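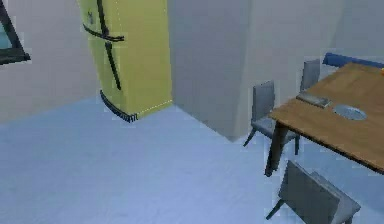
Brollau kitchen: the chair leg fault

This gallery page covers the fault we found in the Brollau kitchen in October, after Kinen hit a chair in the test flat. Kinen is our mobile base with one arm, and Brollau is the simulated kitchen and dining room we use in Abera to test its driving before anything is tried on a real floor. The notes were put together by Umut Uçar from the run logs, with corrections from Hrvoje Stan, who looks after the room models at Jetenlow.

The room
Brollau has a fridge at the back, a wide stretch of open floor and a wooden dining table with three grey chairs. The usual job is to start on the open floor, drive to the table, stop beside it and then go to the fridge. The gap past the chair at the end of the table is where the fault was hiding.

What happened
In the test flat, Kinen was turning away from the table when the left side of the base caught a chair leg. The chair was pushed sideways until the bumper switch tripped. Nobody was hurt and the damage was a scraped skirt panel and a bent bumper bracket. The same driving software had done 1000 runs in Brollau with no contact recorded.

The chairs
They are a plain design with thin dark legs that splay outwards. One leg of the chair by the pillar reaches out to the left over the floor. The legs were drawn correctly and looked right to anyone checking the room by eye, which is how they passed the review.

The collision shapes
Each chair had one box for the seat and one for the backrest. The legs had no collision shape at all. They had been dropped when the chair was simplified to make the room load faster, and the note saying so was left in an old copy of the file. As far as the physics was concerned, the base could drive straight through a leg and no contact would be logged.

The simulated laser
The laser on the base scans at shin height, below the seat. It was set up to use the collision shapes as well, so it never saw the legs either. The planner marked the floor under each chair as free and learned nothing from passing close by. In the flat the real laser did pick up the leg, but only on some sweeps, and the filter treated those readings as noise.

The stop
The bumper worked, though later than it should have done. The log shows 500 milliseconds between the switch closing and the drive being cut. The signal was going through the main computer. It now goes directly to the motor controller, and the main computer is told afterwards. This was a separate fault from the chairs and has its own report.

Repeating the fault
Hrvoje put the legs back as thin cylinders and changed nothing else. We then did another 1000 runs with the old planner settings. Kinen touched a chair leg in 7 of them, every time at the same chair and always while turning towards the fridge.

The table
The dark table leg was checked at the same time. It had its own collision shape and needed no changes. The items on the tabletop played no part in the driving runs and were left as they were.

Changes made
The chair model has been replaced in every Abera room that used it. A room can no longer be released until the drawn shapes and the collision shapes have been compared at laser height. The noise filter now keeps a reading if it comes back within the next few sweeps, and the base slows down near any seat.

Still open
The filter change makes Kinen stop for things it could safely pass, mostly trailing cables. Umut is working on that. Driving in the test flat is limited to walking pace, with a person at the stop button, until the new bumper wiring has been signed off.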